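Trata Community Workshop – Furniture Renewal Project
Progress report to the Ristić Fund
Reporting period ending 20/04/2024
Prepared by Despina Leka, project coordinator

Purpose of the grant

The grant supports the repair and refinishing of tables for the two shared rooms at Trata, the reading room and the craft room. Both are used daily by local groups, and the tables had gone many years without proper care. The work is carried out in our own shop under the direction of Hrvoje Petek.

Work completed

Nine tables have now been refinished and returned to use. Each top was cleaned, sanded by hand and given two coats of clear finish, with a light rub between coats. Loose legs were glued and clamped before any surface work began. The fund's representative asked in March whether stain would be applied. It was decided to leave the tops in their natural color, as the users of the reading room had asked for a lighter room – and the stain samples supplied by Fliker hid more of the grain than we wished.

The sanding took longer than planned. Old polish had built up on several tops and clogged the paper, and Mr. Petek changed to scrapers for the first pass. The extra hours were met from our own budget and no change to the grant is requested.

Training

Two trainees, Tihomir Kelmendi and Toshio Honda, have worked on the project from the start. Both can now prepare and finish a top without supervision. Mr. Honda has also written a one-page care sheet, which will be kept in each room.

Condition of the finished surfaces

The tops are checked under side light before they leave the shop. The standard agreed with the fund is an even, smooth finish with a low sheen and a clearly visible grain. Small marks are recorded on the table's card and treated at the next visit if they can be reached without removing the finish.
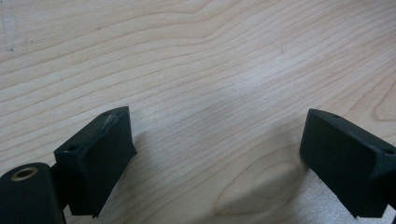 Figure 1. Tabletop in pale wood with oval grain figure. Scuff at upper left and small dark speck near upper center entered on the table's card.

Remaining work

The long table in the craft room is still to be done. Butitent has agreed to lend a cover so that the room can stay open while the finish cures. Felt pads for up to 100 chair legs have been ordered and will be fitted by Mr. Kelmendi on delivery.

Receipts for finish, abrasives and glue are attached. Questions about the accounts may be sent to Ognjen Milošević at the Trata office.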